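Workshop notebook, May
Plekitz: series one, sound and titles

Started 9.40, kettle first. Watched episodes one to three straight through with the new temp score in. Wanted to see it as someone on a sofa would, so no pausing and no notes until the end. Managed that for episode one only.

First impression: it's slower than we keep telling each other it is. The opening at the quarry still works. After that we get two dinners and a drive before anything odd happens, and the score spends all of it promising us something odd. If the music is frightened before the characters are, the viewer just waits. I said this at script stage and I'll say it again here so that it's written down somewhere.

Title sequence. Orelari sent version 20. I can't see what has changed since 18 apart from the lettering, which is a bit thinner and now hard to read on the small monitor. The red glow is still there. Every supernatural drama of the last ten years has had glowing letters drifting about over a synth, and I don't believe ours will be taken for anything but a copy. Asked them for one plain version, white on black, no drift, so we can at least compare. They'll say it looks unfinished. Maybe it will.

Length is also a problem. They're at 100 seconds. People press skip.
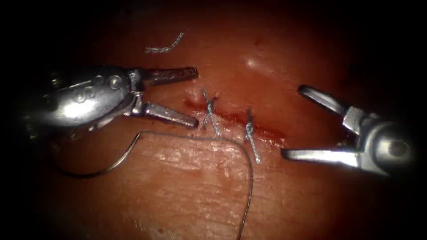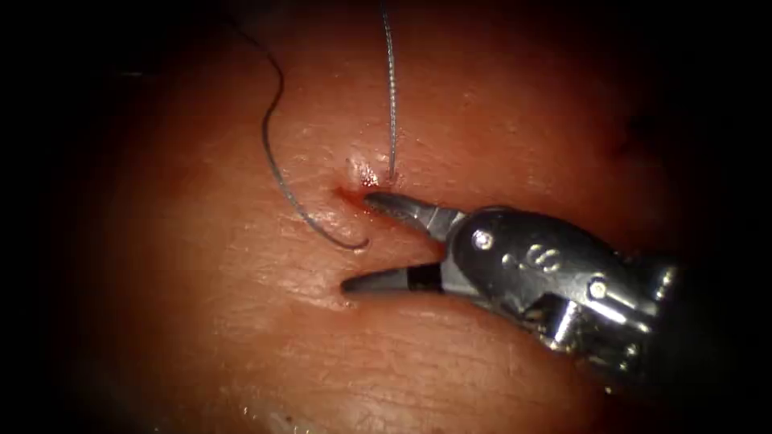

Two instruments in the first, one in the second, and a cut with blood on it in both.

Episode two, the bit in the school corridor. The lights flicker, the lockers rattle, the girl turns round. I counted the same flicker effect in episodes one and three as well, and it sounds identical each time because it is identical: one file, Rulus library, number 333. Fine for a temp. Not fine if it stays, and temps have a way of staying. Have put a marker on each use. Whoever picks this up after me, please don't clear the markers until there's something new underneath.

Tried three replacements before lunch:
- old fridge compressor, pitched down. Too much like a fridge.
- bowed cymbal. Pretty, and wrong. Sounds like a spa.
- nothing at all, just the hum of the corridor dropping out. Best of the lot by some way, and I suspect it'll be thrown out for being too quiet on a television.

The Akpan theory. There's a belief in the building that viewers will work out the Akpan Station plot from the background radio in episode one and spend the whole series discussing it online. I listened to the radio with headphones, knowing what it says, and caught 2 words. One of them was "weather". Either we bring it up in the mix or we stop talking about it as if it were a clue. My vote is to bring it up a little in the kitchen, where there's room, and leave it buried in the car.

Dialogue in episode three is in decent shape. The brother mumbles through the whole boathouse conversation and I can't tell if that's a choice. Looked at the other takes and he mumbles in those too, so call it a choice. Line about the key needs to be re-recorded whatever anybody decides, there's a door closing over the top of it.

Creature: still only a breath and some wet cloth. Everyone who comes in says it's scary. Everyone who comes in has also read the script and knows what's behind the wall. I'd like to play it to someone who doesn't, with no picture, and ask what they think it is. My money's on a dog.

To do
Chase the plain titles.
Radio up in the kitchen, then check it on the bad speakers.
Corridor: print the silent version and the old one side by side.
Re-record list for episode three, starting with the key.
Find out who moved the good headphones.

Stopped at 6.15. Episode four not opened.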